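Plotinmont, comunidad de arreglos caseros
Taller y herramientas > Engranajes y reductoras

He desmontado una reductora pequeña y no sé en qué orden van los engranajes en el plato

Apolinar Sandoval
Publicado el 07/12/2018

Buenas a todos. Les cuento mi drama a ver si alguien me echa una mano, que llevo un buen rato delante de la mesa y ya no veo más que dientes. Tengo un molino de grano de la marca Allwood que heredé de mi suegro, un trasto viejo pero bueno, y desde julio venía haciendo un ruido feo, como de piedrecitas, sobre todo al arrancar. Como no podía estarme quieto lo abrí y saqué la reductora, que es de esas planetarias: un plato redondo de acero con unos pernos, los engranajes pequeños que van metidos en los pernos, el piñón del centro y la corona dentada por fuera.

Hasta ahí todo bien. El problema es que lo saqué todo de golpe, se me fue de las manos y los engranajes rodaron por la mesa de la cocina (uno acabó debajo de la nevera, mi mujer todavía se ríe). Ahora los tengo limpios, pero no sé cuál iba en cada perno ni con qué cara hacia arriba. A simple vista son iguales los 3, aunque si paso la uña me parece que por un lado el canto es más suave que por el otro. Y luego está el piñón central, que cuando intento meterlo al final no me entra ni rezando. Lo he intentado primero con el piñón y después los pequeños, y tampoco, me entran dos y el último se queda montado encima de los dientes de los otros.

Mis dudas:

¿Importa en qué perno va cada engranaje?
¿Importa la cara?
¿Va primero el piñón del centro o va al final?
¿Qué grasa le pongo? Tengo un bote de grasa blanca y otro de la que uso para los rodamientos de la bici.

No hay manual, ni he encontrado despiece por ninguna parte. La cocina la necesito libre para la cena, así que se agradece la prisa jaja. Gracias de antemano.

Respuestas

Dorura

Yo lo que haría es comprar la reductora entera y dejarme de líos. Un engranaje que ya ha hecho ruido está tocado y vuelve a sonar en cuanto lo cargas. Y la grasa, la que tengas, tampoco pasa nada. Suerte.

Yamuna Alva

Hola, Apolinar. No tires nada todavía, que por lo que cuentas tiene toda la pinta de ser suciedad o falta de grasa, y eso se arregla en una tarde. Yo he montado y desmontado bastantes de estas (tengo un molino, un par de atornilladores y un asador de mi hermano que me lo trae cada verano con la misma queja) y al principio me pasaba igual que a ti, me los ponía todos por la mesa y luego a adivinar.

Voy por partes y en el orden en que lo hago yo.

Paso 1. Despeja la mesa entera y pon una tela oscura. Esto parece una manía de abuela, pero es lo que más me ha cambiado la vida. Yo usaba un trapo de cocina de cuadros y perdía hasta las arandelas. Ahora pongo una tela gris oscura, grande, que tape bien la superficie de trabajo, y encima el acero se distingue enseguida. No hace falta plancharla, unas arrugas hasta vienen bien para que los engranajes no echen a rodar. Lo que sí tiene que ser es de las que no sueltan pelusa. Las de forro polar, ni en pintura, que los pelitos se quedan pegados a la grasa y luego los sacas de los dientes con pinzas.

Paso 2. Limpia y mira diente por diente. Sé que ya los has limpiado, pero hazlo otra vez con un cepillo de dientes viejo y un chorrito de desengrasante, y sécalos bien con papel. Después ponte junto a la ventana y ve girando cada uno despacio entre los dedos. Buscas dientes mellados, brillos raros en un solo lado, o rebabas. Si encuentras una mella en la que se te engancha la uña, ese engranaje es el de las piedrecitas y ahí sí que tendría razón Dorura, aunque se puede cambiar él solo. Mira también el agujero del centro de cada uno: si baila mucho en el perno está gastado por dentro.

Paso 3. Coloca el plato y los engranajes antes de montar. El plato con su agujero grande en medio es la pieza a la que va todo lo demás, así que yo empiezo por él. Lo dejo plano sobre la tela y los engranajes cerca, sueltos y separados unos de otros, que no se toquen. Si levantas el plato para mirarlo por debajo o para probar un engranaje en su perno, hazlo bajito, a un palmo de la tela, y así si se cae algo no pasa nada. 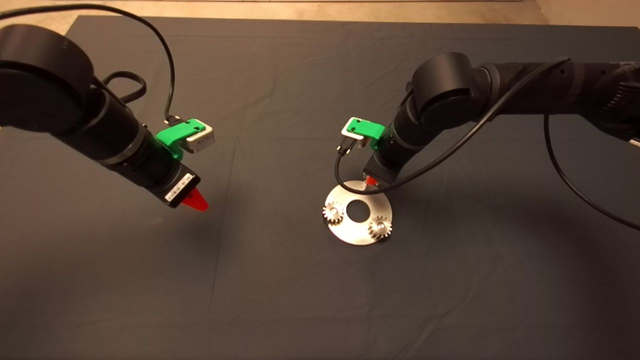
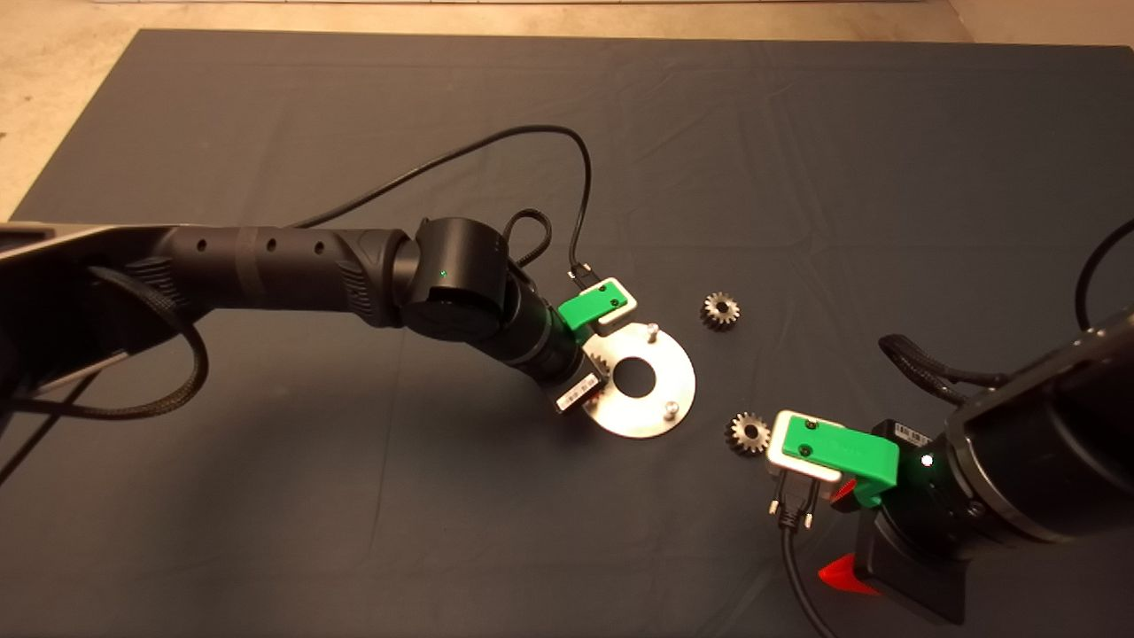 Paso 4. Mira la cara de los engranajes. Lo del canto más suave que notas con la uña es muy normal. En muchos engranajes pequeños una cara lleva el borde un poco matado para que entre mejor y la otra va más viva. Yo pongo la cara suave hacia donde tiene que entrar la corona. Si los pones al revés no se rompe nada, solo te va a costar más cerrar y vas a decir más palabrotas. Lo que sí te pido es que vayan todos igual, no uno para cada lado.

Paso 5. Qué perno le toca a cada uno. Cuando son iguales y salen de fábrica sin marcas, da lo mismo. Ahora bien, después de tantos años moliendo se han hecho a su sitio, y a mí me gusta devolver cada uno a su perno. En tu caso ya no se puede saber, no te amargues. Monta como caiga, haz girar el conjunto con la mano y si notas un punto duro, cambia dos de sitio y vuelve a probar. Son hasta 3 pruebas y normalmente a la segunda ya va fino. Y la próxima vez, antes de sacar nada, una rayita con rotulador indeleble en el plato junto a un perno y otra en el engranaje que va ahí. Yo lo hago con un rotulador dorado que le robé a mi sobrino Thomas y se ve de maravilla.

Paso 6. El piñón del centro. Prueba con esto: grasa en los pernos, engranajes en los pernos, corona por fuera y el piñón al final, girándolo mientras baja. El truco está en no empujar. Lo apoyas encima, aprietas apenas con un dedo y lo vas moviendo un poquito a derecha e izquierda. Hay un momento en que se cuela solo y hace un clic muy rico. Si lo haces a presión te vas a cargar el filo de algún diente, que es lo que supongo que te estaba pasando cuando el último se te quedaba montado encima de los otros. Y ojo, si después de un rato de paciencia sigue sin entrar, comprueba que los pequeños giran sueltos en su perno, que a veces uno está pegado con grasa vieja y no deja que los demás se acomoden.

Paso 7. Grasa. La blanca de litio me sirve para casi todo lo de casa, pero esto es un molino de grano. Si hay cualquier posibilidad de que la reductora gotee hacia donde cae la harina, compra una de grado alimentario y quédate tranquilo. La de la bici no la pondría ahí ni loca. Se pone poquita, una capa fina en los dientes y una gota en cada perno. La gente llena la caja hasta arriba como si fuera mantequilla y luego el motor va ahogado.

Paso 8. Antes de cerrar, gira todo con la mano por lo menos un par de minutos, para un lado y para el otro. Tiene que sonar parejo, un zumbidito y ya. Si suena a piedrecitas otra vez, abre y vuelve al paso 2, que algo se te ha quedado entre los dientes.

Ya me dirás qué tal, ¡y recupera la cocina para la cena!

Apolinar Sandoval

¡Yamuna, te debo un café! Lo del piñón era exactamente eso, yo empujando como un animal y era cuestión de menearlo. Le puse un mantel viejo azul marino que tenía mi mujer, no era gris pero se veían bien las piezas. En uno de los engranajes encontré una pajita de algo, como cáscara de trigo prensada, metida hasta el fondo de los dientes, dura como un clavo. La saqué con un palillo.

Tuve que cambiar dos de sitio, como decías, porque la primera vez hacía un punto duro en cada vuelta. Con el cambio va suave. Todavía no lo he cerrado porque me falta la grasa, he ido a la ferretería de aquí y solo tenían un tarro de 510 gramos, que me da para molinos hasta mis nietos, pero bueno, me lo traje.

Una pregunta tonta: entre el plato y la tapa había 2 arandelas finitas, como de papel casi. ¿Las vuelvo a poner aunque una esté algo doblada?

Yamuna Alva

Nada de tonta. Vuelve a ponerlas, que son las que quitan el juego hacia arriba y hacia abajo. La doblada la puedes enderezar sobre algo plano, un cristal o el mármol de la encimera, apretando con el canto de una cuchara. Si ves que tiene una grieta, cámbiala por otra del mismo grosor, en las ferreterías las venden sueltas, llévate la buena de muestra. Y guarda la grasa bien tapada, dentro de una bolsa, que coge polvo enseguida.

Dorura

Pues me alegro de que haya salido bien. Yo sigo diciendo que una nueva y listo, pero lo de menear el piñón me lo apunto, que tengo un atornillador en un cajón desde hace siglos esperando lo mismo. Por cierto, si el mantel se ha manchado de grasa, polvos de talco encima toda la noche y luego lavavajillas antes de meterlo en la lavadora.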